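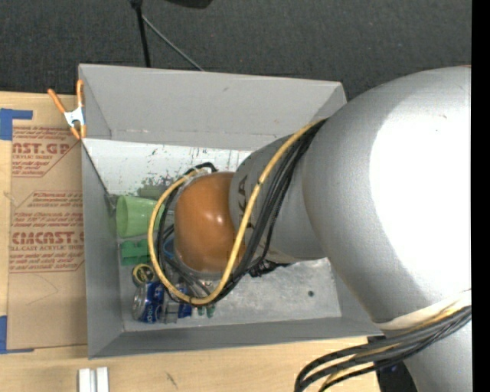 I have been helping with the after-school robotics club at Ornolley for long enough to have opinions, and my strongest one is that we should stop grading students on how their robots finish and start paying more attention to what they choose to put in the bin. Bin picking sounds dull when you first describe it to parents. An arm reaches into a gray box, takes hold of something, and puts it somewhere else. But think for a minute about what goes into that box. A light green plastic cup lying on its side is a very different problem from an aluminum can, and the can is a different problem again from something clear that the light goes straight through, and a toy-like block with bumps along its edge is another matter altogether. Somebody had to decide on that mix, and deciding is where I think most of the learning happens.

The Suvby Challenge, which our students enter every July, hands out points for speed. A team gets 100 points for clearing the bin and loses some for every drop, and I understand why – judges need a number, and families in the bleachers like to see one. Last summer our team came away with 63, and they were gloomy on the bus ride home, even though they had spent months learning things I didn't meet until my second job. They had kept a notebook of failed grasps, 269 of them, each with a little sketch and a guess at the cause. The judges never asked to see it!

I would love to see that notebook count for something. The Zarkavitz league, a smaller affair a few towns over, lets each team bring a handful of objects for the other teams to try, and the arguments that follow are wonderful to listen to. Is a cup fair? Is a can fair if it's dented? Students who never say a word during programming will talk for half an hour about that.

I know this would make the scoring slower and fussier, and I know some coaches will say their teams came to compete. Fine, keep the clock. Just leave room for a team to stand up and explain what it picked and what went wrong. The rules for next season are open for comments until 18th October, and I've already sent mine in, two pages, with a copy of the notebook attached.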